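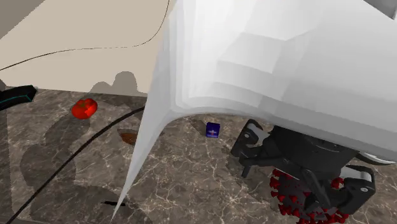 4. Simulation Before Soldering

4.1 Why the kitchen comes first

The arm described in Section 3 lives in the back bay of the Rornby shared workshop, between a pillar drill and a sink that everyone has agreed to stop mentioning. It is available to us in the evenings, when the woodturners have gone home. Most of the grasping work was therefore done in a simulated kitchen, on a laptop, at Maiara Bittencourt's dining table, where the only other claim on the space was dinner.

We used a two-finger gripper model throughout, mounted on a white arm, with the view taken from close to the wrist. Figure 2 shows one rendered view from the kitchen set: a marble worktop, a tomato towards the back, a small dark blue box in the middle, and a red knobbly object low down beneath the gripper. The last of these was known between us as "the berry", a name with no botanical standing whatever.

Figure 2. Simulated worktop seen from near the wrist. The casing hides a good part of the counter, and one finger covers part of the red object.

The wrist view is a poor place from which to admire a kitchen. The arm's own casing fills a large share of it, and the thing one most wants to look at tends to be behind a finger. An early version of our software met this problem by treating the casing as furniture and planning politely round it. Darcy Sutcliffe spent most of April teaching it to recognise its own elbow. The fix was a mask drawn from the joint angles, which marks every pixel the arm ought to be covering and tells the planner to mind its own business there.

4.2 Trials

Each grasping method was given 500 attempts in simulation and 100 on the bench. An attempt counted as a success if the object was lifted clear of the surface and held for three seconds. We did not ask for it to be put down nicely. That is future work, and we are in no hurry.

The simple method, which we call Prorcombe after the village where it was written during a wet weekend, closes the fingers across the narrowest width it can find. The second, Tetberg, also looks at the shape of the visible edge and turns the wrist before closing. Tetberg is slower and has many more settings, of which we understand most.

In simulation Tetberg did better on lumpy objects, and the two methods were hard to tell apart on boxes. On the bench the gap narrowed. Our real finger pads were cut from a bath mat and grip with an enthusiasm the simulated ones never showed, so a careless approach was often forgiven. We swapped them for a smoother rubber and repeated the bench trials, and the order seen in simulation came back.

4.3 What did not carry over

Cables were the main trouble. A simulated cable stays where it is put. Ours, on the real arm, snagged on the vice and twice switched off the extension lead, ending the session for us and for a neighbouring 3D printer. We now clip it along the upper arm, following a suggestion in Ahn's build notes that we had read earlier and ignored.

Shadows gave less bother than expected once the mask was in place. The bench has one strip light, and it flickers, but the planner seems not to mind.

We use cookies to remember your reading preferences. Accept all | Manage settings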